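Stellow Releases Report on State Tax Agencies' Use of License Plate Data

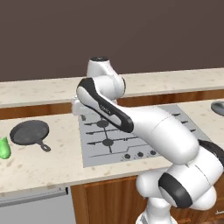 A driver's daily trips should not be open to a tax auditor without a judge's approval, according to Zinash Lencho, and most residents have no idea their plate records can be requested at all.

PRILLGATE -- Stellow, a taxpayer privacy group, released a report in May on how state revenue departments obtain and use license plate reader data in residency audits. The report calls on lawmakers to require a warrant before an auditor can see where a person's car has been.

Residency audits are used to decide whether a person who claims to have moved out of state still owes income tax there. Auditors have long asked for utility bills, lease papers and phone records. The report says plate reader data is now being added to those files, in many cases through contracts with private vendors.

Stellow reviewed 900 pages of contracts, emails and training material received through public records requests. Requests went to 20 revenue departments, and 15 provided records. Of those, only two had a written policy on how long location data may be kept.

"A taxpayer who gets an audit letter is told to bring receipts," said Fuad Wubshet, lead author of the report. "The letter does not say the department may already have a list of places the car was parked. People can't correct a record they don't know exists."

The report describes errors that can occur when plate data is matched to tax files. Family members share cars, plates are misread, and a vehicle may stay registered to a person who sold it months earlier.

Stellow recommends that departments tell taxpayers when location data is part of an audit, give them a copy on request and delete the data when the case closes. It also asks that vendors be barred from reselling records gathered for tax purposes.

Ilham Gaber, policy director at Stellow, said the group will send draft bill language to legislators before the next session.

The full report and the source records are available from the Stellow office in Prillgate.

Media contact: Fitzgerald Pettigrew, Stellow press office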